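Home | Kitchen Tools | Storage | Spare Parts | Contact

Wescombe Dry Goods Canister, Model 127

The Wescombe 127 is a lidded canister for flour, rice, oats, ground coffee and similar dry goods. The body is pressed steel with a food-safe enamel coat inside and out. The lid seats on a silicone ring and closes with a single wire clamp. Capacity is up to 11 cups, depending on how the contents settle.

The ring sits in a rolled groove and can be pulled out by hand for washing. Dry both the ring and the groove fully before refitting. Trapped water will mark the enamel and may lift the ring at the clamp side. Spare rings are sold singly under the Hamine label and fit all Wescombe canisters made after the change to the wire clamp.

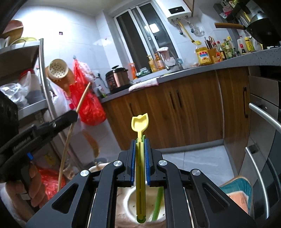
Older canisters with the screw lid take a flat gasket, part 100, which is no longer made. Remaining stock is listed under Spare Parts.

The clamp was tested by Laaksonen over 1,000 open and close cycles with no loss of tension. Tension can be reset by bending the lower hook inward slightly with pliers – do not bend the upper loop, as this shifts the lid off center.

Hand wash only. Scouring pads will dull the finish. Chips at the rim should be dried and kept dry, and a canister with bare metal on the inside should no longer be used for food.

Each canister ships with one ring fitted. Lids can be ordered separately through Cistel. For questions on fit, write to Tihomir Grgić at the parts desk and include the number stamped on the base.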